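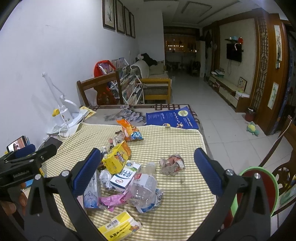
Part Three: Hand Tools and End Tools

Chapter 7
Setting Up and Looking After a Hand-Held Gripper

Figure 7.1 Two hand-held grippers at a table covered with packaging. On the nearer one, the finger pads are open and the pivot screws can be seen on both sides.

What this chapter covers

7.1 The parts of a two-finger linkage gripper
7.2 Checking the pivots
7.3 Fitting and aligning the pads
7.4 Setting the opening
7.5 Cleaning between sessions
7.6 Keeping a service log

Words to know: linkage, pivot screw, finger pad, play, parallel closing, home position, witness mark

Before you start

Chapter 6 dealt with grippers bolted to the wrist of an arm. Those tools are driven by air or by a motor, and most of their faults show up as an alarm on a controller. The tools in this chapter are held by a person. The operator picks up, carries and sorts things with them while the motion is recorded, and the recording is used later to teach an arm the same job. A hand-held gripper may have no alarm at all. If a finger works loose, the operator feels it first, and often the operator gets used to it.

The getting used to it is the trouble. A person will bend the wrist a little to make up for a crooked pad and will do it without thinking. The sessions look fine on playback. Later the arm is given those motions, closes its own straight pads in the same place, and misses the edge of the box. When the Marville training shop went back through one bad set of recordings, 23 sessions had been made with the same loose finger. All of them had to be done again.

You will need a screwdriver that fits the pivot heads properly, a lint-free cloth, a small soft brush, the setting gauge that came with the tool, a paint pen and the log sheet. Do not borrow a driver from the general drawer unless you have tried it in a spare screw. Heads on this kind of hardware are shallow and round out easily.

7.1 The parts of a two-finger linkage gripper

Start from the tip and work back. The pad is the only part meant to touch the object. It is soft, it wears, and it is replaced as a pair. On the gripper in Figure 7.1 the pads are blue, and the left one has ribs you can pick out clearly. Ribs give a thin package something to catch on, and they also give dirt somewhere to sit. We come back to this in 7.5.

Behind each pad is a linkage. A linkage is a set of bars joined so that they swing together. In a parallel-closing gripper the bars keep the pad faces square to one another all the way through the stroke. In an angular gripper the fingers swing like scissors and the pads are square at one point only. You need to know which kind you have before you try to align anything. Open and close the tool slowly with nothing in it and watch the pad faces, not the handle.

The bars turn on pivot screws. Look at Figure 7.1 again and find the round silver heads, two on each side. They carry the whole load of the grip. Each one has to be tight enough to stop the finger from rocking and loose enough to let the bar swing. There is very little room between the two.

Last comes the body, with the handle and whatever the operator pulls or squeezes. Repairs to the body are covered in Chapter 8.

7.2 Checking the pivots

Play is movement you did not ask for. To find it, close the gripper on the gauge and hold the body still on the bench. Push the left finger gently toward you and away from you, then do the same with the right. Do not push hard. A sound pivot feels dead. A loose one gives a small click you can feel in your fingertips before you can see it.

If you find play, work on one screw at a time:

Open the gripper and take the gauge out.
Seat the driver fully and turn the screw a very small amount.
Swing the finger through its whole stroke by hand.
Test for play again.
When the play is gone and the finger still swings freely, draw a line with the paint pen across the head and onto the bar.

The line is called a witness mark. At the next check a broken line tells you the screw has turned, and you can see this from across the bench. Clean off old marks before making new ones, or you will end up with a head full of lines and no idea which one counts.

If you tighten a screw and the play stays, stop. The hole in the bar is worn and the bar has to be changed. Extra force will only bind the joint – and a bound joint is worse than a loose one, for it changes how hard the operator has to squeeze.

7.3 Fitting and aligning the pads

Change both pads together, even if one looks new. Slide or press the old pad off according to the maker's sheet, wipe the seat, and let it dry before fitting the next one. Check that the ribs on the two pads run the same way.

Now close the gripper on a strip of plain white paper and hold it up to a lamp. Light should be blocked evenly along the full length of the pads. A bright wedge at the tip means the pads meet at the heel first. Loosen, shift and try again. New students should allow 30 minutes for this step. With practice it goes much faster.

The paper test has one weak point. It tells you the pads are square when closed, but most household objects are held with the pads some way apart. Repeat the check on the thick end of the gauge.

7.4 Setting the opening

The right opening depends on the work. Think of the kinds of things on the table in Figure 7.1: a milk carton, a clear plastic bottle, snack packaging, balls of crumpled paper. A carton lying down can be taken across its narrow side or its wide side. A paper ball gives way as soon as it is touched. If the stop is set so that the fingers cannot open wide enough for the bottle, the operator will start to tip or scoop it, and the recording will be full of tipping and scooping.

Set the stop from the widest object to be gripped, plus a margin on each side. Then close the gripper fully and check that the home position reads the same as it did before. Where two grippers are used together, one in each hand, set them as a pair and mark them left and right. Tapio Harju, who kept the tools at the Peranden workshop for many years, put a scratch under the handle of every left-hand tool. Paint wears off, he said, and tape moves.

Case note: a sorting job

A small recording team working with El Sherbiny used one pair of grippers for table clearing. The job was to pick up wrappers and cartons and put them in a bin. After 242 picks Amanuel Lemma, the technician on shift, noticed that thin wrappers were sliding out of the right-hand tool. The pads had been changed that morning. He did not change them again. He ran the play test first and found a broken witness mark on the lower pivot of one finger. The paper test then showed light at the tip. He reset the screw, made a new mark, wrote both readings in the log and asked for the morning's picks to be repeated.

Note the order he worked in. Pads are quick to change and they get the blame for most slipping. Check the pivots first. The Zollov log sheet, which we use in the exercises at the end of this chapter, puts the pivot line above the pad line for the same reason, and you should fill it in from the top.

We begin with the linkage on its own, off the body and flat on the bench.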